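Monday, bench notes – Vestora band, battery and step count

Charged the Vestora to full last night and wore it from 8 am. Always-on display off, heart rate set to every five minutes. Down to 61 by late afternoon, worse than the Cullo under the same settings. Menaka thinks the weather widget is polling too often. Will remove it and repeat.

Step count: walked the long corridor with Rokeya, 500 steps by hand clicker. Vestora gave 467, Cullo 503. Second walk, hand in pocket, Vestora lost almost 300. Same arm, same strap hole both times.

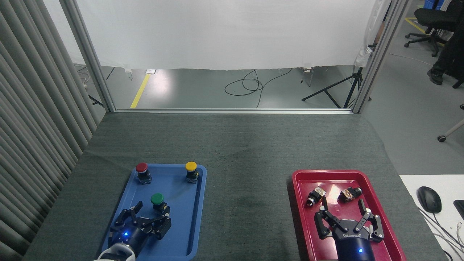 Strap and buttons

Side button on the Cullo now needs a firm push. Pressed it 167 times with the force gauge and the reading crept up towards the end. Could be grit under the crown – Hashini to open the second unit and compare.

Bireck strap pin has bent again. Gediminas has spares in the top drawer, use the longer ones.

To do
Repeat battery run without widget
Ask Karla for the older firmware
Pairing still drops on the tablet, phone is fine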